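My Password Was Fine, Thanks for Asking

The email from Indgate arrived at six in the morning, which is when companies send things they hope you will read half asleep. Subject line: "An update about your account." I have been around long enough to know that a cheerful update goes out in the afternoon with a picture of a gift box. A six a.m. update with no pictures means somebody got in.

Indgate, if you've been spared, is the outfit that runs the loyalty cards for a bunch of small regional stores. I signed up to save 5 dollars on a garden hose. In exchange I gave them my name, my address, my phone number, my birthday (for the birthday coupon, which was for more hose) and a password. I thought this was a fair trade at the time. It was a good hose.

The letter went on for four paragraphs before it got around to the point. The first paragraph told me how seriously they take my privacy. The second told me that in August they had "become aware of unusual activity." The third said they had engaged leading experts. The fourth, finally, said that "certain information relating to certain customers may have been accessed by an unauthorized party," and that I was a certain customer.

I have now read enough of these letters to have opinions about the genre. "May have been accessed" means was. "A limited number of customers" means a number, which like all numbers has a limit. "Out of an abundance of caution" means the lawyers finally agreed on a draft. And "we have no evidence that your information has been misused" is my favorite, as it leaves open the question of whether anyone went looking for any.

There was a link to click. The letter warned me to be very careful about clicking links in emails.

So I didn't click it. I typed the address in by hand, like a responsible adult, and got a page saying the site was down for maintenance. I tried the phone number next. The recording said my call was important and that there were 200 callers ahead of me. I put it on speaker, set it on the counter and went about my morning. They had exactly one piece of hold music and it was a pan flute.

While the pan flute played I did what I should have done years ago and made a list of everywhere I had used that password. I'm not going to tell you what the password was. I will say that it had a capital letter, a number and an exclamation point, and that I was quite proud of it in whatever year I came up with it. I will also say that it was on the hardware store account, the library account, two airlines I no longer fly, a recipe site, the place where I order checks, and my email. The email is the bad one. If somebody has your email they can ask every other site for a new password and then sit there while the answers roll in.

I changed the email first. Then I turned on the thing where it sends a code to your phone, except my phone was busy playing pan flute, so the code slid down from the top of the screen while I was reaching for a pencil and was gone before I'd read it. Second try, I got it. Third try, technically. The second one I typed in a 7 that was a 1.

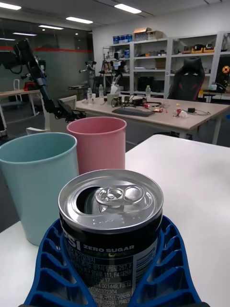 Zero sugar. Zero passwords worth stealing, either, once I was through.

By lunchtime I had a password manager, which I'd been avoiding on the grounds that putting all your passwords in one place sounds like what a burglar would suggest. I asked about this on the Duleck message board, where I normally go to complain about printers, and got a patient explanation from a stranger and a very impatient one from another stranger. They agreed on the substance. One strong password I can remember, guarding a pile of long ugly ones I can't, beats one medium password spread over half the internet like butter. I couldn't find a hole in that, and I tried.

The manager I picked offered to check my old passwords against lists of ones that have already leaked. I figured, sure, let's see. It came back with the loyalty card one, as expected, and then it informed me that the same password had shown up in leaked lists 3511 times. I had assumed I made it up. Evidently a great many of us were sitting at our desks that year, having the same clever idea and adding the same exclamation point.

Back to the phone. Somewhere in the afternoon a human being came on the line, and I was so used to the flute by then that I talked over her. She was very nice. She asked me to verify my identity by giving my name, address, phone number and birthday. I pointed out that, going by the letter, those were the very things the thieves had. She said she understood my frustration. I gave her my birthday.

What I wanted to know was simple enough: what did they take? She couldn't say. When did it happen? She couldn't say that either. Could I close the account? I could, but closing it wouldn't delete my information, which they were required to keep for my protection. Could I at least get the points? I had 2 points left. They expire at the end of the month.

She did offer me a free year of credit monitoring from a company called Sugawara. I said yes, and then spent a while on the enrollment form, which wanted my name, address, phone number, birthday, Social Security number and the name of my first pet. I stopped at the pet. I don't mind telling you I gave the dog a new name for the occasion, a long one with several numerals in it, and it's in the password manager now under "dog." If you take one piece of advice from this post, take that one. Security questions don't check whether you're telling the truth. Your mother's maiden name can be a string of gibberish and the website will take it with a straight face.

I also froze my credit, which is free and took less time than the pan flute. You do it separately at each of the big bureaus, and each one has a page that tries to steer you toward something that isn't a freeze and costs money. Keep looking for the word "freeze." Write down whatever they give you for lifting it later, and keep it somewhere better than the back of an envelope. I know this because of an envelope.

On Tuesday I got a text message from Indgate saying my account had been locked and I should tap to restore access. It had a typo in it and came from a number in no area code I recognize, so I took it to be from my new friends. I deleted it. An hour later I got a second text, same wording, no typo, and that one I honestly can't tell you about. It might have been the company. I deleted that too, and if they wanted me for something they can send it in the mail.

The hardware store in Grivstead, meanwhile, has a new sign by the register asking if I'd like to join its rewards program. Different program, they switched. The kid at the counter said it only takes a minute and I'd save on my purchase today. I was buying a hose washer. I asked what they needed from me and he said just a name, phone, email and birthday.

I paid full price for the washer. He did ask twice, though, and the second time I came very close.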